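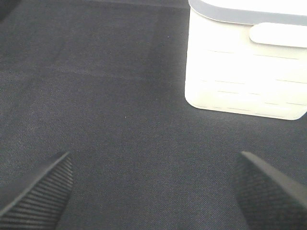

Wrist camera view of a two-finger gripper open near a lidded storage container, on the grey cloth used at Gurik.

The rulebook at Gurik fits on both sides of one sheet. It used to run to a ring binder, and the woman who wrote most of the binder also threw most of it out.

She is the lab's safety and methods lead, and she agreed to talk on condition that neither she nor her staff were named. Gurik tests robot handling of household goods, mainly tubs, boxes and bottles, for firms that want to know whether an arm can be trusted near a kitchen shelf. Its largest programme, Pristamo, has been going since last June.

"The binder told you what to do if there was a fire in the building next door," she says. "It didn't tell you what to do if the camera had been knocked a few millimetres out of line. That happens every week. We have yet to have the fire."

The first side of the sheet deals with people. An operator may not reach into the work area while the arm is powered, even if it is standing still. Long sleeves are rolled up and lanyards come off at the door. The stop button has to be within reach of the operator's free hand, and it is pressed once at the start of every shift to prove that it works.

She is strict about that last one. "People say, it worked yesterday. I'm sure it did. Press it anyway and sign for it."

Contact speed is capped too, at a figure the lab set for itself below what the arm's handbook allows. Visiting clients sometimes ask for it to be raised so that a run looks better. She says the answer has been the same each time, and that one client took its work elsewhere over it. "That was their choice. I'd rather lose the booking than write the accident report."

The second side of the sheet is about the work itself, and this is where the arguments have been. The rule on surfaces took longest to settle. Early on, each bench had whatever the last person had left on it, and results from one bench could not be set against results from another. The lab now uses a dark grey cloth for all its basic pick tests. It has to lie flat enough for an object to stand upright, but small creases are allowed.

"We did try ironing everything," she says. "It took up half the morning and told us nothing about homes. Nobody's worktop is perfect. So the rule says no fold high enough to tip the object, and leave the rest alone."

White plastic on dark cloth is one of the lab's standard pairings, and she thinks it is a harder test than it looks. Bright plastic under a lamp can wash out on camera, and the edge the software needs may be the first thing to go. A rounded corner makes it worse. The rule is that lighting is set at the start of a session and then left. If an operator finds that a container is glaring, they write that down and carry on.

"The temptation is to nudge the lamp," she says. "You nudge it, the pick works, and you've got a lovely result that belongs to a lamp. If it's too bright, then too bright is what we tested."

The same goes for placing the object. Operators put the container down where the session plan says, which may well be at the edge of the camera's view with part of it out of sight. She had complaints about this from new staff, who wanted the object in the middle between the fingers before the arm moved. Her view is that an arm which can only manage a tub placed neatly in front of it has not shown much.

Lids have a rule of their own. A container with a lid is never lifted by the rim, the latch or any tab that sticks out, unless opening it is the point of the test. The grip goes on the body. This came out of Pristamo, where a lid gave way over the bench and 2 litres of dried rice went into the base of the arm. Cleaning it cost two days.

Grip pads are checked before each session and wiped with a dry cloth. She does not allow cleaning sprays, which she says can leave a film that changes the grip. Pads on the two fingers are logged separately, and a pad is swapped after 2,000 closes whether it looks worn or not. An earlier version of the rule left it to the operator's judgement. When she went back through the log she found one pad at 1,506 closes that had been marked as worn out, and others well past that marked as fine.

"They may all have been right," she says. "But I couldn't use it. A number is a bit stupid, and everyone can follow it."

Failed picks are kept. This is the rule she would hold on to if she had to give up the others. In its first month Pristamo recorded 389 failures, and a client asked whether the slips could be left out of the summary. They stayed in, each with its camera record and a short plain note. Notes must say what was seen and leave out guesses about the cause, which go in a separate column.

Two other firms, Olden and Rizzi, have asked for copies of the sheet. Olden took it nearly whole. Rizzi kept the safety side and rewrote the rest for metal parts, which she thinks was sensible. "Ours is for tubs. I wouldn't run a machine shop on it."

The sheet is reviewed twice a year. Anyone may propose a new rule, but it has to fit on the page, so something usually has to come off. At the next review she expects a long discussion about clear plastic, which the lab has so far tested without any rule at all.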